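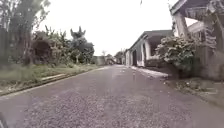 Gravel road, front view. Curb and grass on the left, no curb on the near right.

Subject: Re: Road edge results from the Tastham set

Kyung-hwa Woo wrote:

> We ran the Myung edge follower on 200 road clips and it held
> its line in 70 per cent of them with no map and no GPS. The
> older Leltolitz method managed 56. I think we can now say the
> approach works on unpaved roads in general. Draft attached,
> comments welcome before it goes out.

Thanks for the draft. I read it twice and I'm not ready to sign on to "in general".

My trouble is with the curb. Look at the still at the top. The left side has a long pale concrete strip running off into the distance, and any half-decent line finder will grab onto that. The near right side is dirt, leaves and small stones that blend into the gravel. If the robot is steering off the left edge alone, we've tested curb following on a road that happens to be gravel.

So, before anything goes out, I'd like to see:

The score split by clips with a curb and clips without. You have the labels already from January.

The same clips with the left third masked. If the number hardly moves, I'll happily eat my words.

What counts as "held its line". Table 2 gives no distance, and the text says only that the robot stayed "near" its path. Near for a person on foot is pretty generous for a wheel.

I'm also uneasy about the flat white sky. Even light is kind to this sort of method, and there isn't one hard shadow on that road. Do we have any sunny clips at all? The Stosetti people got burned by tree shadows – their robot treated them as edges – and I don't see why ours would behave any better.

The gap over Leltolitz may well be real. I just can't tell from the draft what it's a gap in. Could you send me the per-clip scores as a plain spreadsheet? I can do the split myself if you're short of time.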